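Automation in Service Settings
Handout 2: notes on the Herkthorpe open day

Read this before the seminar and bring your own notes from the visit. I have written up mine while the sales talk was still in my ears, so expect some grumbling.

What we were told

Herkthorpe opened its demonstration rooms on September 6, 2024. The program promised "routine room servicing without staff," and the job picked for our session was handling a plug adapter at a power strip. The arm runs on control software called Urnard. The presenter used the word "autonomous" in his first sentence and kept using it. I asked what it meant and was told the arm "decides its own motions." Keep that phrase. We will come back to it.

The case for starting with plugs is a fair one. Sockets are stiff, the holes are small, and a gripper that comes in slightly crooked will jam or skid. A person fixes this by feel and never thinks about it. An arm has to get its fix from somewhere – vision, force sensing, a compliant finger, or a lot of luck.
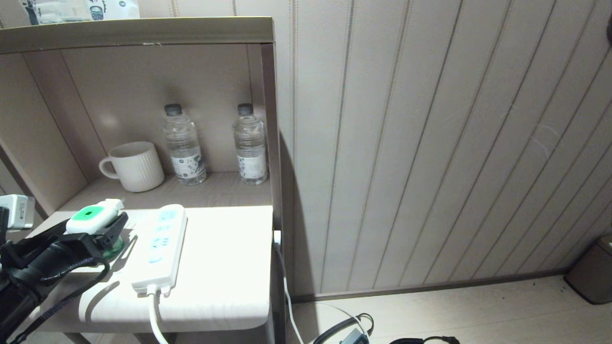 It also matters who sets the starting conditions. A strip lying at an angle is harder than one clamped square to the edge, and I give them credit for the angle. I would give more if a visitor had been allowed to move it. My request was turned down on safety grounds, which may well be right, but it leaves us with a layout the exhibitor chose.

Questions I wanted answered

1. How many tries lie behind the one we watch? The leaflet claims 600 trial runs and gives no success rate. A count of runs tells you how long somebody stood there.

2. How long does it take? The leaflet says 60 seconds per adapter. It does not say where the clock starts, or whether picking up the adapter is part of it.

3. What counts as done? Contact between adapter and strip is easy to see from the visitors' line. Full seating and a working circuit are separate claims, and each needs its own check. Write down which one you saw tested.
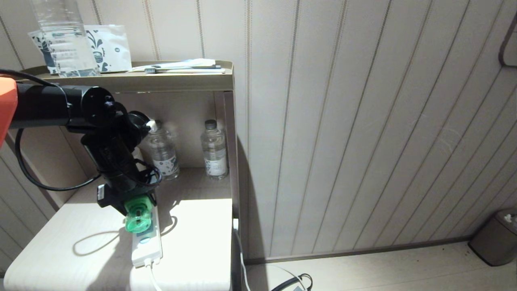

4. Who steps in? A member of staff stayed by a stop button all session. Fine, but then "without staff" needs a footnote.

The gripper

The fingers deserve more attention than the software got. Long, narrow fingers reach into tight places and give up contact area in return. A round adapter can turn between them when the push gets hard. Look at the tips and ask what happens under load. The Ko data sheet in your packet lists a grip force of 100 newtons, but that is a maximum, and it says nothing about twist. 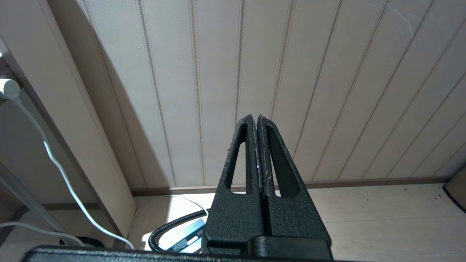

Fig. 3. Gripper with its two fingers closed. Note the taper and the long cutouts.

For the seminar

Write one page on the word "autonomous" as used at Herkthorpe. Say what evidence would persuade you, and what you would need to measure to get it. Do not quote the leaflet as a source for its own claims.

Some copies of the program spell the name "Hekthorpe." Use the spelling at the top of this handout.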